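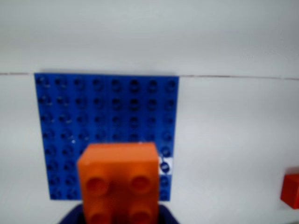
Blue studded baseplate mounted upright, children's area.

Baumgartner Court, mixed-use block
Common areas and shared amenities – inspection checklist with comments
Inspected by: Marlene Dantas, building operations, Loso Property Services
Date: Aug 2, 2018
Ratings: OK / Monitor / Action / Not inspected

1. Main entrance and lobby
1.1 Entrance doors, closing speed and latch – OK
1.2 Floor mats flat, edges secured – Action. Mat at the Corkska Street door is curling at the hinge side. Replace with the recessed type already used at the north door.
1.3 Directory and unit numbers legible – Monitor. Two retail tenants still listed under former names.
1.4 Lighting – OK

2. Stairs and corridors
2.1 Handrails firm, no sharp edges – Action. Bracket loose on stair B between levels 2 and 3.
2.2 Nosings and tread surfaces – OK
2.3 Exit signs lit, battery test passed – OK. Tested by push button only. Full discharge test was done in February and is not due.
2.4 Corridors clear of storage – Action. Bicycles and one stroller outside residential units on level 3. Notices left at the doors.
2.5 Fire doors self-closing – Monitor. The door at stair A closes fully but drags on the threshold.

3. Children's area and lounge
3.1 Wall-mounted play items fixed, no exposed fasteners – OK
3.2 Outlet covers in place – OK
3.3 Furniture stable – OK
3.4 Occupancy notice posted – Action. Notice missing. Reissue with the figure from the current permit, and do not reuse the old sign.
3.5 Cleaning log up to date – Monitor. Entries are initialed but the time column is blank.

4. Parking level
4.1 Stall markings and arrows visible – OK
4.2 Pedestrian route marked to elevator – Monitor. Paint worn at the ramp crossing.
4.3 Drains clear – OK
4.4 Clearance bar hung at posted height – OK
4.5 Vehicle gate, safety edge and photo eye – OK. Gate reversed on contact in both directions.
4.6 Electric vehicle chargers, cables off the floor – Action. Holster broken on the unit nearest the ramp. Charger taken out of service until the part is fitted.

5. Courtyard and Pornutska Walk
5.1 Paving level, no trip edges – Action. Slabs lifted beside the second planter. Area coned off. The paving contractor should check the root barrier before relaying anything.
5.2 Benches and bins anchored – OK
5.3 Path lighting – Not inspected. Visit ended before dusk.
5.4 Planting clear of sight lines at the driveway – Monitor
5.5 Access width for emergency vehicles – OK. Café seating is inside its permitted line.

6. Roof terrace
6.1 Guardrail height and fixings – OK
6.2 Access door opens freely from terrace side – OK
6.3 Planters and furniture secured against wind – Monitor. Two parasol bases rated below what the terrace rules require. Tenant group informed.

Follow-up
Items 2.1 and 5.1 take priority. Item 1.2 can go on the regular maintenance order. Item 2.4 will be rechecked on the next walk – if bicycles remain, the matter goes to the residential manager under the house rules. Item 5.3 to be completed by the evening guard using the short form.

Copies: site office, residential manager, retail manager.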